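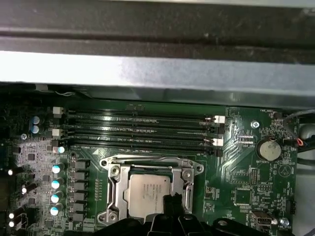

The board with the gripper down by the CPU socket

I've been putting off writing up the April fault, partly because it was my own mistake and partly because it took us two tries to find it. The short version is that the arm pushed down on a processor bracket when it should have stopped above it.

The job is taking old workstations apart. Fankhauser sends them over with the drives already pulled, and our cell, which everybody calls Oswood after the street the shop is on, is supposed to get the memory and the processor out without bending anything. Memory went well from the first week. The socket is harder. You have to get a finger beside the retention frame, unhook the lever, and let it come up slowly under its own spring. A person does it without thinking. The arm needs to know where the frame is to within a couple of millimeters, and it needs to know when it has touched something.

The second part is what failed. In the middle of an approach the arm went down, made contact, and kept going. There was a creak from the chassis. Alois Moser was closer to the button than I was and hit the emergency stop. I'd like to say I was already reaching for it, but I was looking at the screen, where the contact force read zero.

It read zero the whole time. I went back through the log that evening and the number never moved, not even at the moment we both heard the metal.

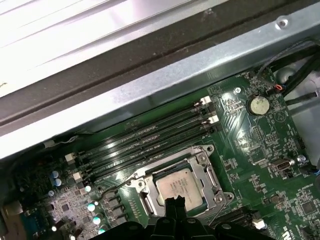
My first guess was the sensor cable. It runs along the arm and takes a bend at the wrist, and we had replaced one before for the same reason. We swapped it, pressed on the fingers by hand, and saw a good clean reading. So I wrote "cable" in the log and we started again the next morning. It did the same thing on the third approach. Alois had his hand on the button that time, so it didn't get far.

The second guess took longer. The controller is a Karnudon, and it has a zeroing step you call before each approach, to cancel out the weight of the gripper. I had put that call in the wrong place. If an approach was retried, the zeroing ran again, and it kept running in the background until the next command finished. On a retry, the next command was the move down. So the controller was treating the push as part of the gripper's own weight and subtracting it as fast as it built up. Our hand test passed because we never did a retry during the hand test.

The force limit was set correctly. It was comparing against a number that could only be zero.

Damage was small. One of the fingers had a slight twist and I replaced the pair. The first bracket was bowed enough to see against a ruler, and we scrapped that board. The second one looked fine, but I marked it and kept it out of the shipment to Drillberg, where the tested parts go.

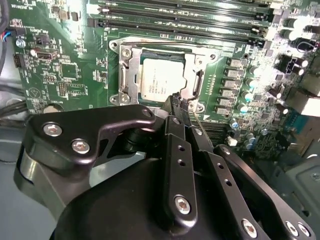
What we changed

Zeroing is now a separate step with a fixed length, and the arm can't move until it reports done. If it doesn't report within 2 seconds, the run ends and somebody has to clear it by hand.

There is also a depth limit that has nothing to do with force. We measure the height of the case rail at the start of each machine, and the fingers can't go more than a set distance below it, whatever the sensor says. I should have had that from the start. Alois asked for it back in the winter and I told him the force limit covered it.

Approach speed near the socket is down to about a third of what it was. It makes each machine slower and I haven't heard any complaints yet.

The last thing is the hand test. We now force a retry first and then press on the fingers, and the reading goes in the log with initials next to it. I still haven't fixed the old entry that says "cable." I added a line under it and left the rest alone.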